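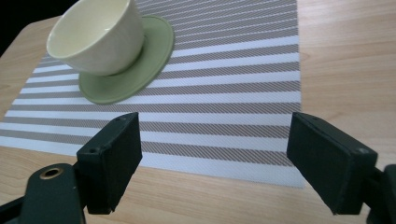 Isn't 4 hours just what you get from a speaker that old, went the comment under my April entry, and wouldn't it be less trouble to pick up a new one while they're on sale? Unsigned, but a fair question, and it's been bugging me ever since. So I finally sat down with the Fovell again.

25 October 2024
Fovell portable speaker, battery swap and runtime check

For anyone who missed April: the Fovell is the little Bluetooth speaker that lives on the shelf at the Baptiste Street workshop. The box promised 11 hours of playback. By spring it was giving up after 4, and it had picked up the nasty habit of going from "battery medium" to dead with no warning in between. I wrote that up, said I'd order a cell, and then summer happened.

The cell came from Fandmont. Rated 4000 mAh, same as what the old label says, same plug, leads a little longer than they need to be. I checked the polarity on the plug with the meter before it went anywhere near the board (please do this, all of you, the colors of the wires mean nothing). It was right, which I was happy about, because I didn't feel like re-pinning a connector that tiny.

Getting the thing open is still the worst part of the job. The rubber foot is glued on, and the screws are under it. Hair dryer on low, then an old store card worked in from the side near the charging port. DON'T start at the power button end, there's a ribbon cable right behind the plastic and I came very close to it. Once the foot is off it's all ordinary Phillips and the grille lifts out with the driver attached. Unplug the driver before you set the grille down or it'll hang by its wires.

Old cell was a bit puffy along one side. Not scary, but puffy enough that I had to ease it out of the tray instead of just lifting it. It's in the metal tin with the other dead ones, please leave it there until somebody does a recycling run.

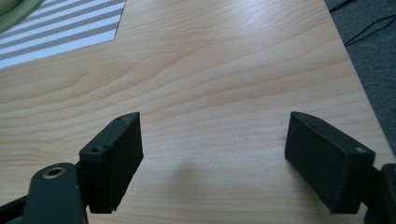 Fig. 2. Finger pads and light wood tabletop.

Put it back together without the foot first, charged it until the light went off, then ran it. I kept everything the same as in April so the numbers mean something: same playlist on repeat, volume at the halfway mark, phone sitting next to it, equalizer on flat. Started it early and let it go while I did other stuff. It was still playing when I was ready to go home! I ended up taking it with me and letting it finish in the kitchen, not very scientific, but it never got paused or turned up.

Result: it made it to 11 hours and quit shortly after. I really didn't expect it to hit the number on the box. The warning beep came back too, so whatever was confusing the battery gauge seems to have left along with the old cell. I wouldn't swear to that after one run.

Did the same run on the Gravau for comparison (the black one with the carry strap, original battery, never opened). No surprise there, it did what it did in April. The bass on it is still fuller than the Fovell's and the voices are still muddier. If you mostly listen to talk radio while you work, take the Fovell. For music I go back and forth.

So, back to the comment. Would a new one be less trouble? Sure, if the price is good and you don't mind the old one going in a drawer. I looked at what's on offer right now and a couple of those sale prices are tempting. But watch what the discount is being measured against, the "was" price on one of them was higher than I've ever seen it sell for anywhere. And check whether it still has an aux input. A lot of the newer small ones have dropped it, and we use ours all the time with the old CD player.

The other thing is how long the new cell is going to last. Fandmont's sheet talks about 200 full charge cycles before you should expect to notice any drop. For how we use it that's plenty. It would go quicker if people keep leaving it on the charger all week, so I've put a note on the shelf. Yes, I know I'm the main offender.

Still to do:
- glue the foot back on (contact cement is dried out, need a new tube)
- second runtime run at the same volume, this time without moving it
- try it over aux and see if that stretches the battery at all
- trim or tuck the long leads, I think I can hear one of them buzz against the tray on low notes. Might be the grille. Need to listen again with the foot on.
- put the spare screw back in the jar. There shouldn't be a spare screw, so also find out where it came from

Workshop notebook, Baptiste Street | Contact | © 2024 | Back to top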